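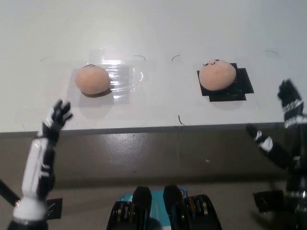
Re: Draft 3 of the bench rules, comments before it goes round again
From: Kwesi Akpalu
To: bench-practice list

Elżbieta Ziółkowski wrote:

> I've put draft 3 in the shared folder. The main changes are in
> section 4 (table marks) and section 6 (when a run counts). There
> are now 37 clauses, down from 54, so please don't tell me it has
> got longer. The idea is that Erkcombe and the Dakia people can
> both sign up to it and we can then pool results for soft-object
> handling without arguing over each batch. I'd like a yes or no
> on section 4 by the end of the month. Kaczmarczyk have already
> said yes.

Elżbieta,

Thanks for cutting it down. I have read all of it and I'm still a no on section 4, and a grudging maybe on the rest.

4.1 says every start position "shall be marked on the work surface". Fine, we all do that. A curved pen stroke on a white table is a mark. So is a tape pad. So, as far as the draft is concerned, is a pencil dot that only the person who made it can find. If two sites both tick 4.1 and one has pen arcs and the other has a printed grid, what have we learned by both ticking it? I'd sooner have a tolerance and let people mark the table with jam if they like.

4.3 bothers me more. It lets a site use "any tape which holds its place for the length of the session". Clear tape wrinkles, and once it wrinkles it throws glare straight back up at a head camera. Overlapped strips of black tape don't give you a clean outline either. Put one soft ball on each and you have two different tasks for the vision side, whatever the form says. The draft treats tape as stationery. I think it's part of the test piece and should be written down with it: colour, finish, one layer or several.

On 4.6 (faces and other drawings on objects), I don't see why this is a "should not". Either a drawn smile affects the result or it doesn't. If somebody has figures, show us. If they haven't, take the clause out, or make people record it and leave it there. We had the same fight over Momer's labelled cups and it ended with a "should not" that every site ignored.

5.2, hands clear of the objects by a set distance at the start. Measured from what? Fingertip, knuckle, palm? With a hand held open and slightly curled those are very different numbers, and the draft never says. It also assumes both arms begin in the same pose. Ours often don't, and I can't find the clause that forbids it.

Section 6. You quote 762 pooled runs as support for the new wording. How many of those had the surface logged at all? When I went through our share in December I found 18 where I could say with any confidence what the object had been sitting on. I would be surprised if the other sites were much better, and pleased to be wrong.

As for Kaczmarczyk saying yes, they said yes to draft 1 as well, the one with two section 3s.

What would move me: swap 4.1 to 4.3 for a single clause with a position tolerance and a surface record, define the hand distance, and drop 4.6. I can send wording for the first of those tonight if it's any use. The cable routing bit in section 7 is good and I've no complaints about it.

Kwesi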